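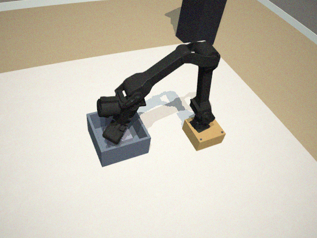 The August open day at the Drilstead workshop drew more of our members than any outing this year, and most of them wanted to see the small arm before anything else. Tracey Dunmore, who leads the training side there, began with the simulator and left the real machine for later. She wanted us to understand how a job gets worked out on a screen first. The simulated arm is plain black, fixed to a square tan block on a white table, and the job in our case was down in a gray open bin to its left. With the gripper tipped into the bin and a small pale object beside it, Tracey stopped the program and asked us what we thought could go wrong.

Quite a lot, as we found out. Roland Rudd said the gripper might hit the wall of the bin. Dorothy Rudd asked whether the arm knew how deep the bin was, or whether somebody had to tell it. Tracey said both were good questions and that the second was the harder one. In the simulator the computer already has the depth, the position of every wall and the exact spot where the object lies. On the shop floor it has none of that unless you measure it or give it a sensor, and the measurements are never quite as good as you would like.

We then spent close to an hour on that single move. The software lets you run the same pick over and over with small changes. You can shift the bin a little, turn the object, or ask the arm to come in at a steeper angle. Tracey had left a batch of 1,259 practice runs going before we arrived, and she put the results up on the wall screen. In 381 of them the gripper had either missed or touched the bin. She sorted those by where the object had been lying, and even from the back row you could see that nearly all the trouble came when it was close up against a wall. Out in the open part of the bin the arm did well.

Her answer to this was simple. She changed the angle of approach for anything near a wall and slowed down the last part of the move. She ran a fresh batch of 1,000 while we had coffee, and when we came back there were 66 failures. She did not think that was good enough to put on a real line, but it was a fair improvement for a few minutes of typing.

Neville Fothergill asked the question many of us had been saving up, about how far you can trust any of it. A picture of a table is a very clean table. Tracey agreed. She said the friction in the simulator is a guess, the lighting is too kind, and real parts come in with oil and dust on them. Her group treats the simulator as a way of throwing out bad ideas cheaply. Anything that fails on the screen is not worth trying on the bench. Anything that works on the screen still has to be tried, slowly, with a hand near the stop button.

After coffee we moved through to the bench area in two groups. The arm there is run by Þórey Þorgeirsson, who came to Drilstead from the packaging business and has spent most of her working life around conveyors. She went over the safety rules first. Bags and loose sleeves stay behind the yellow line, and only one person at a time goes up to the controls. She then had the arm pick small plastic caps out of a tray and set them down on a mat.

It worked for a good while and then dropped one. Þórey let the arm carry on without the cap so that we could watch what it did. It went through the whole motion, opened over the mat and went back for the next one. It had no way of telling that it was carrying nothing. She said this is the most common thing visitors are surprised by, and that fixing it usually means a small sensor in the fingers or a check on how far they have closed. The Drilstead bench will be getting the second kind later in the year.

Several members had a turn at the hand controls. You move each joint separately, which is much harder than it looks. Dorothy got a cap out of the tray on her third try. Roland would like it recorded that he was given a more difficult cap. The rest of us mostly pushed things around the tray, and Þórey was patient with everyone.

There was also a short talk on costs by a visitor from Zekmont, the firm that supplies the fittings for the bench. It was aimed more at small shops than at people like us, but two points were of general interest. The arm itself is often less than half of what a shop ends up spending, with the rest going on guards, fixtures and the time it takes to set the thing up. And the jobs that suit an arm best are usually the dull ones with parts that always arrive the same way. A bin of mixed parts looks like an easy job to a person and is a hard one for a machine.

A few practical notes for anyone who missed it. Parking at Drilstead is behind the building, through the second gate – the first one belongs to the tire place and they do lock it. The simulator room is up one flight of stairs, but there is an elevator if you ask at the desk. The room gets warm in the afternoon. Sandwiches were provided this time, though Tracey says she can't promise them again.

The next visit will be to the Prinedby sorting plant, on a Sunday, when the lines are stopped and we can walk alongside them. Neville is arranging shared rides from Stockdale and would like names as early as possible. Please tell him if you can drive and how many seats you have. Closed shoes are required and there is a fair amount of walking.

Anyone who would like to try the simulator at home can ask Tracey for the beginner's file. It has the same table, arm and bin that we used, and an ordinary laptop will run it if you turn the shadows off.

We use cookies to remember your settings and to see which newsletter items are read. By continuing to use this site you agree to this. Manage preferences | Accept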